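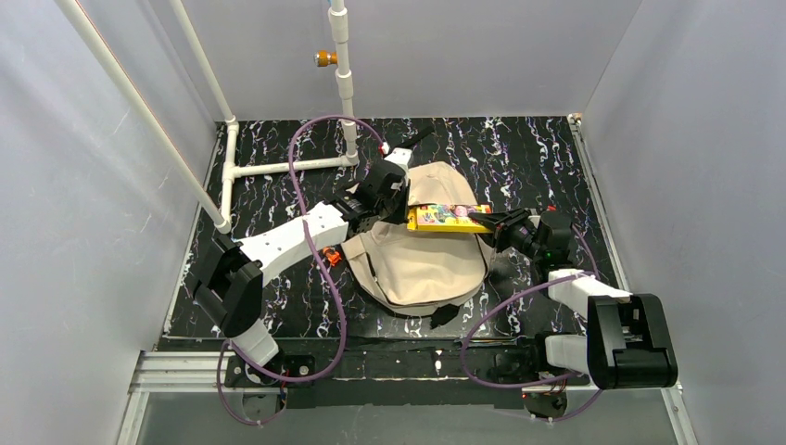
Does the Hornolus two-arm cell need a guard check before every shift?
Check the walls and front rail at the start of each shift, and again after any move.

Hornolus trial unit 3309, on loan from Wulport
Checked by: Rosalind Marchetti, Saturday

1. Arm bases tight on front rail: OK
2. Emergency stop, both arms: OK. Tested 2 times.
3. Cable slack at full reach: WATCH. Purple loops hang wide. Ask Wulport for clips.
4. Loose tools off the mat before start: FAIL. Wrench on mat.
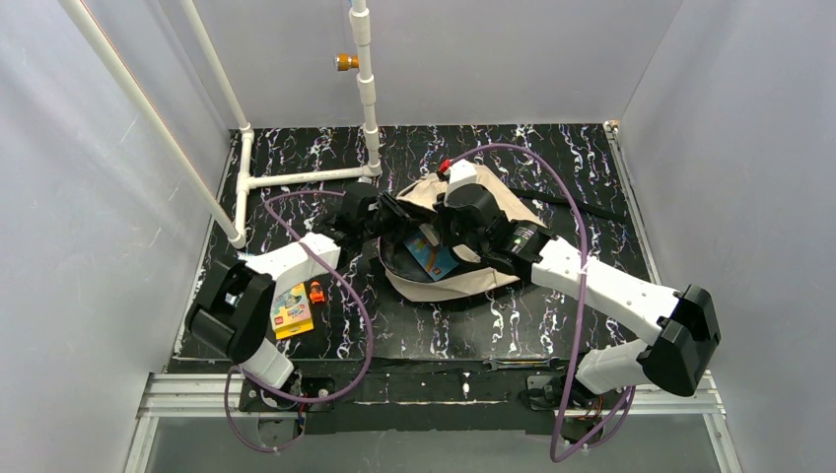

Who can clear a failed item?
The shift lead signs it off once the fault is fixed and the item has been checked again.

5. Gripper fingers, wear and screws: OK
6. Soft goods: run 20 bag cycles at low speed and stop if cloth
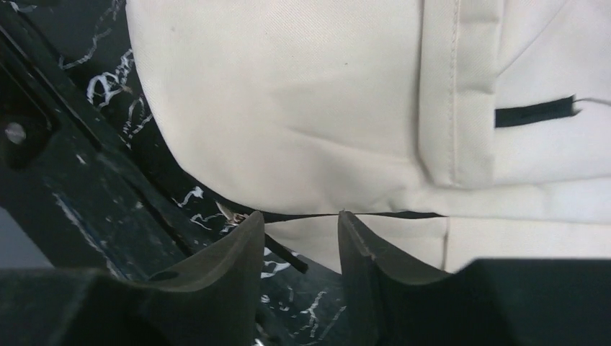 or a strap catches between the fingers. NOT DONE, held for item 4.

Raimo Mustonen to recheck items 3 and 4.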